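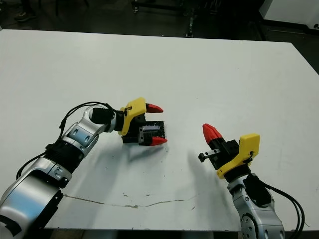
Slide 1: the two-arm kit at the table, small black part in the left gripper.

Home | Talks | Workshop notes | Kit reviews | Contact

2022-08-03
By Ailbhe Ní Bhriain
Filed under: Kit reviews, Speaker notes

Good afternoon, and thank you for staying on after lunch, which I know is a lot to ask of anybody. I'm going to talk about the Bellamy, the two-arm bench kit from Skotier, and whether a small repair shop like ours should be spending money on one. (Wait for the door to close. Say hello to Liam Ó Briain if he's made it.)

Leave slide 1 up for this whole part. Start with the fingertips, as they're what everyone asks me about. They're the red ones, they taper to a point, and they're what you'll be living with if your work is small parts, as ours is. The left arm has hold of a little black piece, the sort of size you'd lose down the back of a bench, and it's sitting nicely between the two tips. The right gripper is closed. I left mine closed like that whenever it had nothing to do, and I'd suggest you get into the same habit.

Next, the yellow brackets. They join the gripper to the wrist, one on each arm, and I've grown very fond of them. You can find them at a glance from the other side of the room! Swapping a gripper took me four goes to learn and after that it was no bother at all.

Cables – be fair here. They run along the outside of the arms, and on the left one there's a tall loop standing up over the silver link. Brendan Mac Carthaigh doesn't like this one bit, and he'll tell you so at the tea break. I got used to it, but I'd want to see a tidier route on the next version, and I've written to Skotier and told them that.

(Pause. Drink some water.)

Money. The kit was quoted to us at 3,327 euro for the month's hire, with the training day at 155 on top. We had set aside around 3,000, so there was a bit of a conversation with Conall Cronin, who was very decent about it. The Oltik arm came in cheaper, but you only get the one arm, and for passing a part from hand to hand you do want the pair.

What I'd tell a friend: book the training day, bring your own parts to it, and use a plain pale table if you have one. Small dark pieces are far easier to find on it. Ours is scuffed and has a brown line wandering along it, and we've been perfectly happy working on that.

Questions until the bell. If anyone asks about buying outright, say we decide in October, and send them over to Charoen Klinhom, who has the price list.

Previous | Next | Back to talks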